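Zarkdale Round Dinner Plate, White
Item 3869

The Zarkdale round plate is the large plate in the Sterorari tableware range, supplied to dining halls, residences and training kitchens. It is glazed in plain white and has a raised rim, which helps keep sauces on the plate during table service and gives staff a secure edge to hold when clearing.

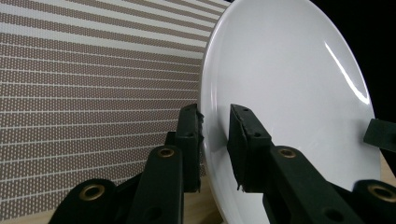
Plates are sold in cartons of 16. Mixed cartons are not available. Institutions that order for more than one building may ask for separate delivery to each address, provided the full order is placed at the same time.

Care and handling

The plate may be washed by hand or in a commercial dishwasher. Abrasive pads and scouring powders should not be used on the glaze. Over time, metal cutlery may leave fine gray marks, most of which can be removed with a soft cloth and a mild cream cleaner. Plates should be fully dry before they are put away. When they are stored on edge, a rack with a padded base is recommended. 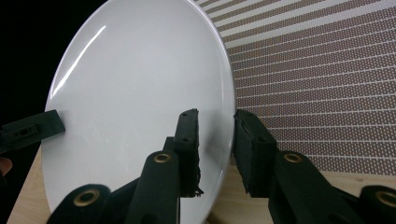
Matching pieces

The side plate (item 544) and the soup bowl share the same white glaze and may be ordered on the same form. The oval platter was withdrawn in August and will not be replaced.

Ordering

Orders of up to 2000 plates are filled from the Tulorach warehouse. Larger orders require a written quotation from Solomiia Lysenko, Institutional Sales. Requests for a sample plate should be sent to Kobina Annan and must include the name of the institution and a delivery address. Breakages in transit must be reported within 16 days of delivery.

Prices valid from November 1, 2020.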